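About Stelgate

Hi, I'm Khoa Ung, and I run Stelgate, a tiny site about movies most people have stopped arguing about. I started it in May, a few years back, after a long phone call with Han-gyeol Kong in which we yelled at each other over whether a courtroom drama can have too many flashbacks (it can, and I'll die on that hill).

What we cover

Mostly documentaries, plus the small dramas that play one festival and then sink without a ripple. I've got a weakness for films about other films - give me ninety minutes of old editors talking over clips and I'm happy! We've put up 233 reviews so far. I write the bulk of them, Han-gyeol does anything with subtitles she thinks I'd ruin, and Thirumalai Venkataraman takes the musicals because I fall asleep.

How we rate things

We don't do stars. We tried a score out of 70 for a while, which made sense to me and to no one who wrote in, so now you get a few paragraphs and a plain yes or no at the top. If I change my mind on a second viewing, the old review stays up and the new one goes underneath it.

Screeners and money

We buy our own tickets most of the time. When a distributor sends us a link, the review says so in the first line. There are no ads, and the hosting bill comes out of my pocket, plus whatever people drop in the tip jar.

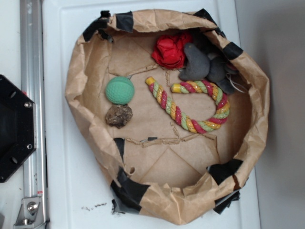 Write to us

There's a contact form in the menu, and I read all of it, even the angry ones (especially the flashback people). Filmmakers, please send a link and a running time, and tell me if there's a version with captions. I'm slow in festival season, so give me a couple of weeks before you nudge.

Page last updated 11/21/19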